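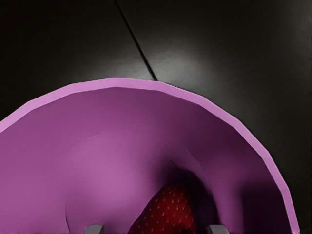
Where Does Purple Come From?

Clorkard Museum - Young Visitors' Pages
Last updated February 22, 2019

Purple is easy to find today. You can get purple socks, purple pens, purple bowls and purple grape soda. For most of history it was one of the hardest colors to make, and people paid a great deal of money for it. These pages explain what purple is, how your eyes see it and how people learned to put it on cloth and other things.

What is a color?

Light from the sun looks white, but it is a mixture. When sunlight goes through raindrops it bends, and the different parts of it spread out. That is what makes a rainbow. Red is at one edge and violet is at the other. Orange, yellow, green and blue are in between.

Things have color because they do not treat all light the same way. A ripe tomato soaks up most of the blue and green light that lands on it and bounces the red light back. The red light goes into your eye, and you see a red tomato. A white sheet of paper bounces back nearly all the light. A black shoe soaks most of it up, so a black shoe gets warmer in the sun than a white one does.

Are violet and purple the same?

People often use the two words for the same thing. Scientists who study light keep them apart.

Violet is a color in the rainbow. It is made by one kind of light at the very end of the row, just past blue.

Purple is a mixture. You see purple when red light and blue light come into your eye together and there is not much green light with them. You will not find a purple stripe in a rainbow, and you will not find magenta there either. Magenta is the strong pinkish purple that is used in printer ink.

At the back of your eye there are tiny parts called cones. Most people have three kinds. One kind is best at picking up long waves of light, like red. One is best in the middle, near green. One is best at short waves, like blue. Your brain compares the messages from all three kinds and gives you a color. When the long and short cones are busy and the middle ones are quiet, you see purple or magenta.

Light and shade

One thing can seem to be several colors. If you look at a bowl under a lamp, the rim may look lighter than the inside. The whole bowl might be made from the same stuff, but more light reaches some parts of it than others. Painters learn to look for this. To paint a purple bowl they may use pale lilac for the rim, a deeper purple for the inside wall and a very dark purple for the shadow.

Shiny surfaces do something else as well. They act a bit like mirrors, so you can see patches of light on them from lamps and windows. 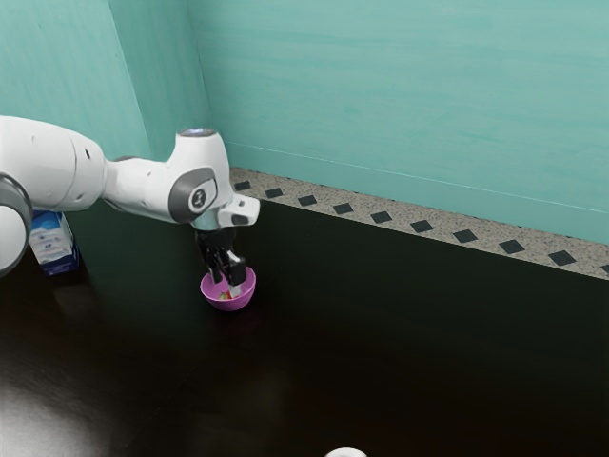 Purple from sea snails

The most famous old purple came from the sea. Long ago, people living beside the Mediterranean Sea found that certain sea snails make a liquid that can be used as a dye. It starts out pale. When air and sunlight reach it, it changes color, and in the end it turns purple.

Each snail gave only a tiny drop. It took thousands of snails to dye a small amount of cloth, and the work was slow. It was also very smelly, so the dye works were often built away from the houses.

Cloth dyed in this way cost so much that only rich people could buy it. In ancient Rome there were rules about who could wear it. That is one reason we still think of purple as a color for kings, queens and emperors.

Purple from plants and lichens

People who could not pay for snail purple had other ways.

Some dyed their cloth twice. First they used a blue dye from a plant called woad, and then they used a red dye from the roots of a plant called madder. Blue with red on top looks purple.

Others used lichens. A lichen looks like a small, crusty plant and grows on rocks and trees. Some kinds can be made into a purple dye, but it fades when it is left in the sun.

The museum has a wool shawl that was dyed with woad and madder. It is object 1049 and it is in the Urnthorpe Gallery, in the low case by the stairs. The lights are kept dim in there to stop the color from fading. Lift the flap at the side and you will see the part of the shawl that was always folded under. It is much brighter.

Purple from a laboratory

In the 1800s, a young chemist in London was trying to make a medicine. He got a dark, sticky mess. When he cleaned his glass bottle with alcohol, the liquid turned purple, and he found that it would dye silk.

The new color was called mauve. It could be made in a factory, with no snails at all, and it cost far less. Soon a great many people were wearing purple dresses and ribbons. Other chemists went looking for more new dyes, and they found reds, greens and blues.

How plastic gets its color

Plastic is not usually dyed after it has been made into a shape. The color is mixed in first. A factory melts plastic pellets and adds a colored powder or some strongly colored pellets. A little goes a long way: 5 scoops of colored pellets might be enough for 100 scoops of plain ones. The melted plastic is pressed into a mold, and it cools and goes hard. The color goes all the way through, so a scratch on a purple plastic cup is usually still purple at the bottom.

Paint and glaze are different, as they sit on the outside. If you chip a glazed clay mug you may see brown or white clay underneath.

Try it: make a purple that changes

You need a grown-up to help with the hot water.

1. Tear up a few leaves of red cabbage and put them in a heatproof bowl.
2. Ask the grown-up to pour hot water over them. Wait until the water has cooled.
3. Take out the leaves. The water should be purple.
4. Pour some into two clear cups.
5. Add a spoonful of lemon juice to the first cup. It should turn pink.
6. Add a pinch of baking soda to the second cup. It should turn blue or blue-green.

Do not drink it. Cabbage water can stain, so wear an old shirt - the stain is hard to get out.

Words to know

Dye: something that soaks into cloth and colors it.
Pigment: a colored powder that is mixed into paint, ink or plastic.
Cone: a tiny part at the back of the eye that helps you see color.
Fade: to lose color over time.
Mauve: a pale purple, and the name of an early factory-made dye.

The dye garden behind the museum opens again in March. The woad is in the bed nearest the gate and the madder is along the wall.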